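Zustilex draught and door seal kit, tested on bathroom doors

The Zustilex kit is a box of stick-on brush strip, a roll of foam tape and a small tube of filler. It costs £22 and is meant to stop draughts, noise and light getting round an inside door. I fitted it in October to two doors at home and one at my sister's, and have lived with it since.

In the box you get enough brush strip for the bottom of one wide door, 4 metres of foam tape for the frame, a plastic scraper and a folded sheet of instructions. The instructions are drawings only. They are clear enough apart from the third one, which seems to show the tape going on the wrong side of the stop. Ya-wen Choi had the same trouble with hers and put it on the way the drawing shows, then had to peel it all off again. Go by the door and ignore drawing three.
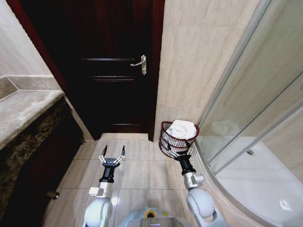
The brush strip is the best part of the kit. It cuts cleanly with kitchen scissors and the bristles are stiff without being scratchy. What it needs is something flat to meet. A door that closes over a strip of pale marble, like this bathroom one, gives the bristles a proper surface all the way across. Over carpet it is less good, and over old boards with gaps between them I would not bother. My back bedroom has boards and I can still feel air on my feet in there.

Sticking it on took me 7 minutes for the first door, not counting the cleaning. Do the cleaning. I wiped one door with a damp cloth and the strip had lifted at one end by the next morning. I did it again with white spirit, let it dry and pressed the strip down hard, and it has stayed put.

The foam tape is ordinary. It comes in one thickness only, which was fine on the hinge side and too fat on the handle side of both my doors, so they had to be leaned on to close. I took it off the handle side and used some thinner Drasedov tape I had left over from the windows. Iolo Samuel says you can shave the Zustilex foam down with a razor blade. I tried this and made a mess of it. 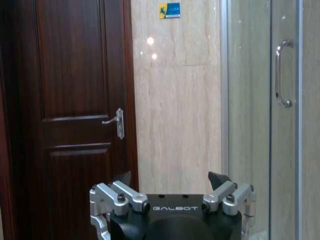

Home and Repairs Desk

On noise, the kit does a little. With the seals on, the bathroom fan is a hum on the landing and before it was more of a rattle. Voices still come through. If you want to keep out the sound of a television you will need a heavier door, and no strip is going to change that.

On draughts it is much better. The landing no longer has that cold line across it at ankle height, and the bathroom keeps its heat after a bath. It keeps its steam as well. If you have no fan or window, leave the bottom of the door alone, because the gap there is how the room gets its air. The box ought to say so and it doesn't.

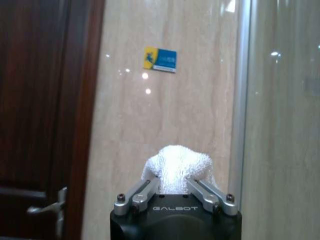
The filler is for small gaps between the frame and the wall, and it comes in white or brown. I would leave it in the box. The brown is flat and dull and dries darker than it looks in the tube. Where a reddish-brown frame runs straight down beside a beige marble-patterned wall, a wobbly line of it would be the first thing you noticed. A clear sealant from any hardware shop would be safer, put on with masking tape either side. On a painted frame the white is all right and sands down well enough.

Removal matters if you rent. Huia Bolger took hers off before moving out and the foam left a grey, sticky line that needed a warm hairdryer and a lot of rubbing. The brush strip came away in one piece. On varnished wood I would try a short length somewhere out of sight first.

The Tronerer kit costs less and has a softer brush that was already bending over after a few weeks on the door at my sister's, so I swapped it for this one. If all you need is the bottom of the door, Zustilex sell the brush strip separately and I would buy that - the foam and filler add nothing you can't get cheaper.

Good brush strip, average tape, poor filler.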